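How to Tape a Room Before You Paint It

Posted 2018-09-19 in Walls and Other Regrets

Taping is the part of painting that everyone wants to skip. I skipped it once, in February, in a hallway with white trim, and I still walk through that hallway with my eyes front. The paint was Lirton eggshell in a color called Sarkach, a dark green that photographs as black and dries on a baseboard like it pays rent there.

What you need

Painter's tape, 1 inch and 2 inch
A putty knife or an old gift card
A sharp utility knife, with a new blade
Rags, a bucket, a vacuum with a brush end
Brown paper on a roll

I buy Nedex tape because the Sampaio hardware store stocks it by the register and I have no willpower. Any decent painter's tape is fine. Don't use the cream-colored stuff from the junk drawer. It comes off in flakes the size of a fingernail, and you will be picking at it while your family eats dinner.

Step 1. Clean the trim

Tape sticks to whatever it touches first. If that's dust, you have taped dust. Vacuum the top of the baseboard, wipe it with a damp rag, and give it time to dry. Kitchens need a drop of dish soap in the water. If you have lived there a few years, make it two drops.

Step 2. Learn on something that doesn't matter

Cover a table and put down straight runs of tape, some up and down, some across. A long straight line is harder than it looks, mostly in the last foot, where you start to relax. Hold the roll in one hand, pull out as much as your forearm, lay it down without stretching it, then smooth it with a thumb. Stretched tape tries to get back to its old length overnight.

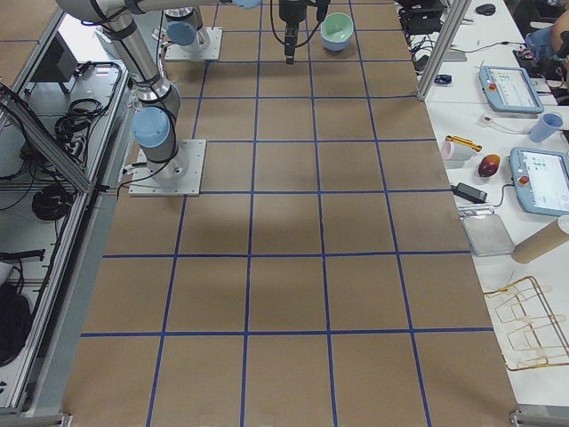 Blue tape on a brown surface, with lines running both ways.
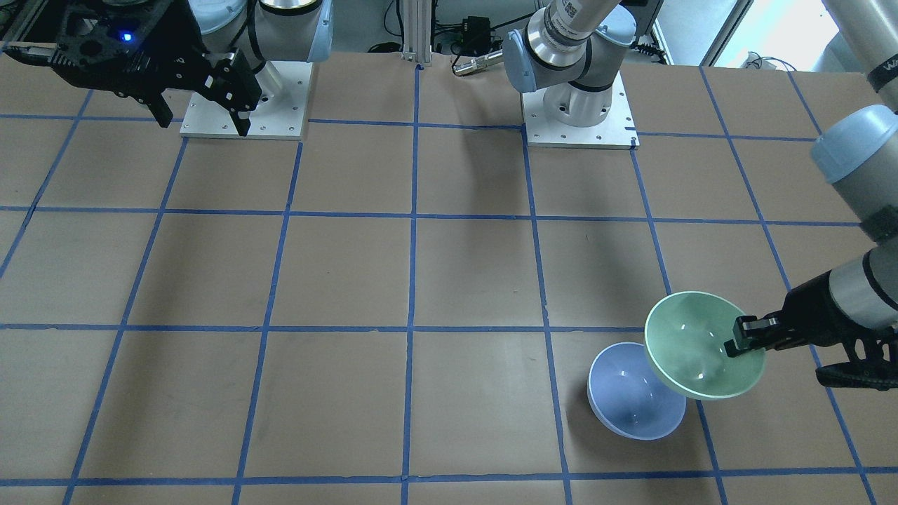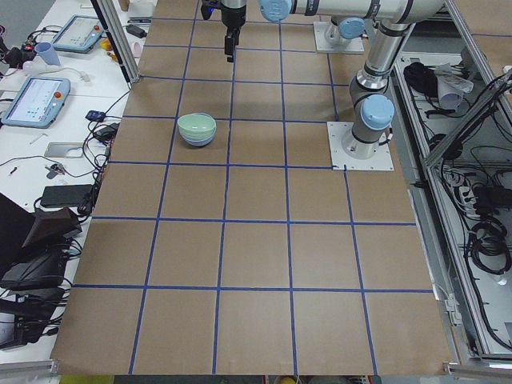
When your lines stop looking like a river, move on to the wall.

Step 3. Tape the room

Start in a corner and work in short pieces. I know the video you watched had a man unrolling 25 feet in one go. He wasn't in your dining room and he didn't have your radiator.

Overlap each piece by half an inch. At inside corners, run the tape a little long, push it into the corner with the putty knife, and slice it there. Go easy with the blade. Trim forgives a lot, but it remembers cuts.

For window glass, leave a hair of a gap between tape and wood so the paint can seal the edge.

Step 4. Press the edge down

Run the putty knife or gift card along the paint side, firmly, the whole way around. Paint bleeds under whatever you missed, and it will pick the spot at eye level by the light switch. My spare card came from a restaurant that closed with $1.23 of my money still on it, so I bear down quite hard.

Step 5. Paint away from the tape

Load the brush lightly. Stroke from the tape onto the wall, so you aren't shoving paint under the edge. Two thin coats. One thick coat will form a skin across the tape and the wall together, and they will leave together too.

Step 6. Take it off

Pull while the last coat is still a little soft. Fold the tape back on itself at an angle and go slowly. If you feel the paint lifting, stop, score the line with the knife, and carry on from there.

Missed the window and found the tape a week later? Warm it with a hair dryer on low, a foot at a time. Bring a chair and something to listen to.

Touch-ups

You will have a few. Use a small angled brush and a damp rag wrapped over the putty knife, and do them in daylight. Keep the leftover paint in a jar with the room and color written on the lid. I have four jars marked "white."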